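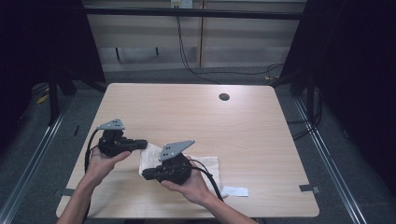 27.5.24, Werkstattheft Textil, Tisch am Fenster

Heute Mulltücher. Die Lieferung von Flutau ist gekommen, weißer Musselin mit kleinen rosa Tulpen, grüne Stiele. Ich habe die Tücher vor dem Falten bei 30 Grad gewaschen und ohne Weichspüler. Die Frage von Blagoje Todorova war, ob wir dieses Gewebe auf dieselbe Weise legen können wie die glatten Tücher von Koech. Meine Antwort bis jetzt: nur teilweise.

Der Stoff hat viele feine Wellen, quer und unregelmäßig. Beim Ausstreichen mit der flachen Hand werden sie kleiner, aber sie kommen zurück, sobald man loslässt. Eine scharfe Kante wie bei Koech bekomme ich darum nicht. Ich messe die Kante nicht mehr mit dem Stahllineal, das drückt den Stoff zusammen und der Wert ist dann zu klein.

Mit der Tischplatte bin ich zufrieden. Sie ist glatt genug, nichts bleibt hängen. Die grauen Klebestreifen links und rechts an der Kante bitte dort lassen, ich richte mich nach ihnen. Das runde Loch hinten rechts stört nicht, wenn man das Tuch mehr nach links legt.

Zum Anheben: immer an der Ecke fassen und langsam nach oben gehen. 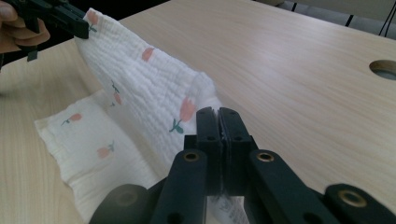
Wenn man zu schnell zieht, rutscht der untere Teil mit und liegt danach als Haufen. Besser ist es, man wartet kurz, bis der Stoff gerade hängt, und legt ihn dann von der unteren Kante her ab. Die Tulpen helfen wenig bei der Orientierung — sie sind zu locker verteilt, ich habe zweimal die falsche Ecke genommen. Für die nächste Bestellung wäre ein farbiger Saum praktisch. Im Katalog von Lunska habe ich so etwas im März gesehen, aber den Preis nicht notiert.

Noch offen:
— Ein Tuch über Nacht gefaltet lassen, mit dem Holzbrett beschwert. Danach Kante ansehen.
— Einlaufen: laut Zettel trocknet das Tuch in bis zu 90 Minuten auf der Leine, erst danach die Länge messen.
— Blagoje fragen, ob das Regal Avside für die Tücher frei wird oder ob dort wieder die Handtücher liegen sollen.

6 Kommentare
Geteilt: 6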